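**Ticket 169 — Lovdale site, cup pickup station**
Opened by: Robel Kumsa
Assigned to: Tolera Tamiru
Copied: Natnael Adugna, Vikas Joshi
Status: open, waiting on night shift

**Robel, first entry**

Hi Tolera, and thank you for picking this up so fast after the last one. I'll try to keep it short but you know me.

The pickup station on line 2 has been dropping cups again. It isn't every cup, and it isn't at any time of day I can point to. It picks, it lifts, and then somewhere on the way over to the tray the cup tips and goes down the side. The station stops, the amber light comes on, and whoever is closest has to walk over, fish out the cup and press resume. I counted the stops on Thursday's log because Berhanu asked me to, and there were 19 of them before lunch. The week before we had maybe one or two in a whole shift.

What I've already done:

- wiped the finger pads with the lint-free cloths
- power cycled the station (full cycle, waited for the controller to go dark)
- swapped to a fresh sleeve of cups from a different carton
- checked the air line out of habit, then remembered this one doesn't use air

None of it made a difference that I'd swear to. After the power cycle we had a good hour and I got excited, and then it started again.

**Tolera**

Thanks, Robel, this is a good write-up and please don't shorten them on my account. A few things to check when you get a chance:

1. On the Uvavance panel, go to Grip > Profile and tell me the name of the profile that's loaded. It should say CUP-SOFT.
2. Same screen, what is the close force? It should be 200 in the panel's own units.
3. Has anyone changed the pads since January?
4. When a cup falls, does it slip straight down, or does it rotate first?

Number 4 matters most to me. A straight slip is usually force or a greasy pad. A rotation usually means the fingers are meeting the cup too high or too low, and squeezing harder will only crush the rim.

**Robel**

Profile is CUP-SOFT and the force is 200, so no surprises there. Pads were changed, yes — Natnael did them when we moved the station over from the Medina line, and I was standing next to him, and they went on fine.

For number 4 I had to go and watch it for a while. It rotates. The open end leans away from the tray and then the whole thing swings out. Once I'd seen it I couldn't stop seeing it.
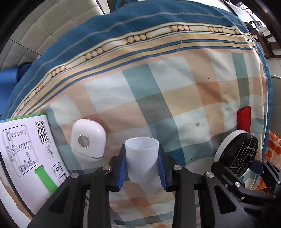
I also want to put something in here that isn't strictly a fault. Berhanu Tsegaye did this job by hand for a long time before the station came, and he told me on the first day that these cups have to be taken low because the top gives when you pinch it. I wrote that down in my notebook and I don't think it ever made it into anyone's setup sheet. He has been very decent about not saying so.

**Tolera**

Please tell Berhanu from me that I'd like to hear it straight from him, if he has ten minutes. I'm going to guess the pick height was carried over from Medina, where the cups sit in a different holder. If so, we're grabbing too near the rim, and the sides flex just enough for the cup to turn.

Can you go to Pick > Height, write down the current number BEFORE you touch it, and lower it by 2 mm? Then run one full tray at half speed with someone watching. If the fingers touch the holder at any point, stop, put the old number back and call me.

**Natnael**

Jumping in for Robel, who is on break. Old height written on the whiteboard and also on tape on the side of the cabinet. Lowered by 2 mm. Ran a tray at half speed, no drops, nothing touching the holder. Ran a second tray at full speed and had one drop, near the end. It was a cup with a bent lip, so I don't know whether to hold that against the machine.

Berhanu watched both trays with me. He thinks it could go a hair lower still.

One question while I have you. The people on packing want to know if they're allowed to press resume themselves. Right now only Robel and I are signed off for it, and when we're both over at the Divwood pallets they stand there with the light flashing at them. It makes them feel a bit silly, I think, and the work piles up. Before the station came they would have just picked up the cup.

**Vikas Joshi, shift planning**

Natnael, that's a fair question and I should have raised it sooner. I don't see why packing can't clear a plain drop. I'd want each person walked through it once, including the stop button and keeping hands out until the arm is parked, and I'd want it on the training sheet with their name. Anything other than a plain drop still goes to you or Robel. Tolera, are you comfortable with that from your end?

I'd also like Berhanu to be the one who does the walk-throughs, if he is willing, and I'll move his hours so it isn't squeezed in on top of everything else. I know some people on the floor took the station as a sign their experience wasn't wanted anymore. I'd rather fix that than keep hearing about it secondhand.

**Tolera**

Comfortable, yes. I'll switch on the limited operator login, which lets them clear a drop and resume and keeps the settings screens locked. Robel, I'll send you the PIN by phone and not in the ticket.

Leave the height where it is for tonight, please, so that we get a clean count at one setting before we go chasing the next millimeter. If Berhanu is right (and so far he has been) we'll try another small step when I'm on site.

**Robel, August 21, 2022**

Back from break and then some, sorry, I had the weekend delivery to sort out. Height is unchanged from Natnael's setting. Berhanu says yes to the training, and asked if he can write the steps out in his own words and tape them up by the panel. I said of course.

He will call you tomorrow after the first break, Tolera. Night shift has been asked to log every stop with the time and whether the cup looked damaged. I left them a pen on a string — the last two pens walked off.

Keeping this open until I have their sheet.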